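Tolen Youth Soccer League
Learning Pages for Young Players

How Does a League Table Work?

Updated 7/15/20

A league table is a list that shows how every team is doing during a season. The team at the top has the best record so far, and the team at the bottom has the most catching up to do. Players, families and coaches all read the same table, so it helps to know what each column means.
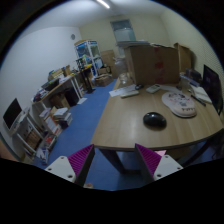
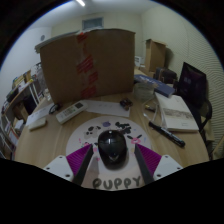 Light wood-grain desk. In the second picture, a computer mouse is on a round pad.

Who is in the table?

The league has more than 762 registered players. They cannot all play against one another, so teams are placed in groups by age. Each group has its own table. A small group might have four teams in it. In this explainer, the four teams are Skuseo, Ouazzani, Gronus and Tolen Town.

In one round of games, each team meets every other team in its group once. A team cannot play against itself, so each team plays three games in a round.

What do the letters mean?

Tables use short labels to save space. They may look like a code at first, but they are easy to learn.

P means played. It is the number of games the team has finished.
W means won.
D means drawn, or tied. Both teams scored the same number of goals.
L means lost.
GF means goals for. These are the goals the team has scored.
GA means goals against. These are the goals other teams have scored against it.
GD means goal difference.
Pts means points.

If you add up W, D and L, you should get the same number that is under P. Try this with any team in your own table. If the numbers do not match, please tell your coach, who will contact the league office.

How does a team earn points?

A win is worth three points. A tie is worth one point for each team. A loss is worth no points. It does not matter whether a team wins by one goal or by many. The number of points for a win stays the same.

Suppose Gronus wins its first game, ties its second and loses its third. It earns three points, then one point, then none. Its total is four points.

Points are not the same as goals. A team may score many goals in one game and still be low in the table if it loses its other games.

What is goal difference?

Sometimes two teams have the same number of points. The league then looks at goal difference. To find it, take the goals a team has scored and subtract the goals scored against it.

If Ouazzani has scored four goals and let in three, its goal difference is plus one. If Tolen Town has scored two goals and let in three, its goal difference is minus one. A minus number means that a team has let in more goals than it has scored. With equal points, Ouazzani would be placed higher.

If the goal difference is also equal, the team that has scored more goals goes first. If the teams are still level, the result of the game between them is used.

Why does the table change?

The table changes each time a result is added. A team that did not play can still move down — another team may have passed it. Some teams may also have played fewer games than others, often when rain has closed a field. Look at the P column before you compare two teams.

Results from May are kept on the spring page. The fall season starts with a new table, and every team begins with zero points.

Words to know

Fixture: a game that has been planned for a certain day.
Postponed: moved to a later day.
Level: having the same number of points.

Text by Ashraf Kettani for the Tolen Youth Soccer League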